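Sunday visit to the Clorkville shared workshop

The shop in Clorkville opened its doors on Sunday, January 14, 2018, and I drove over after lunch. I had wanted to see the two-arm desk sorter that Sanne Wouters has been building there. She calls it Clando. It sits at the back, past the lathe and the paint shelves.

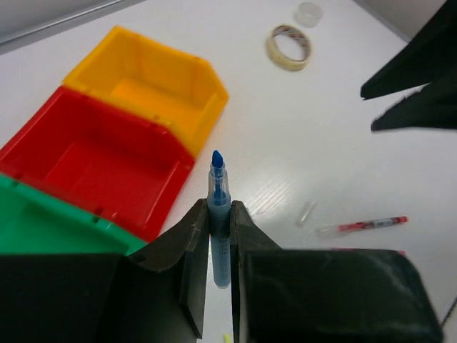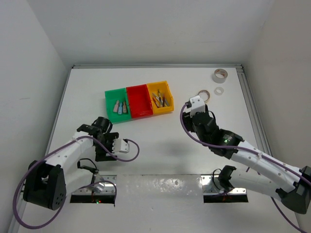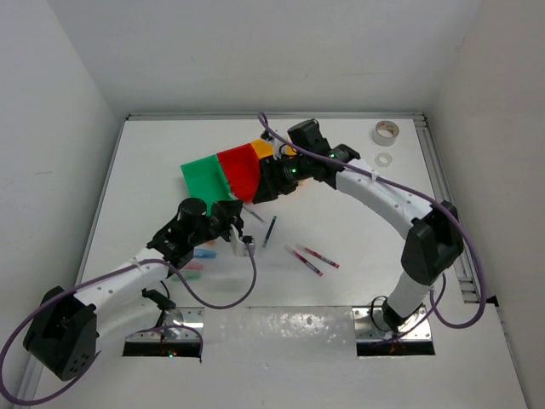 Bins, tape and two arms at the bench in Clorkville.

Sanne started the build at her kitchen table and moved it to the shop when the second arm made it too big for the apartment. The total so far is $670, of which $290 went to servos. She bought those in two batches, and the second batch came with a different spline, so one set of horns had to be filed by hand. The rail was leftover stock from Gelta, a window fitter on the same street, and cost her nothing but a morning of sawing.

The walls were a late addition. Before that, anyone walking past in a bright jacket threw off the color readings, and the afternoon sun was worse. White panels on three sides fixed most of it. Glare off the tabletop is still a problem and she wants to try a matte sheet next.

The software is her own, written on top of a small motion library called Lai. An old desktop runs it. She has recorded 175 practice runs, driving the arms by hand, and said she will need a lot more before she trusts it with anything on its own. Pens are harder than they look - they roll, and a grip too far down the barrel lets them swing.

I asked about cables, as mine always end up in the joints. Her advice was to leave more slack than seems right, tie it down in a few places only, and move each joint through its full range by hand before switching on the power. She lost a connector early on by skipping that last step.

We also talked about calibration. It takes her 7 minutes at the start of each session, most of it spent getting both arms to agree on where the middle of the table is. The second arm drifts more than the first and she has not found out why. Someone at the next bench suggested a worn gear. She plans to swap two servos and see if the fault moves with them.

Parking is behind the building, entrance on the side. Coffee is a dollar in the jar. The shop is open to visitors again at the end of January, and I plan to take my own gripper along, as it needs new pads and they have the better band saw.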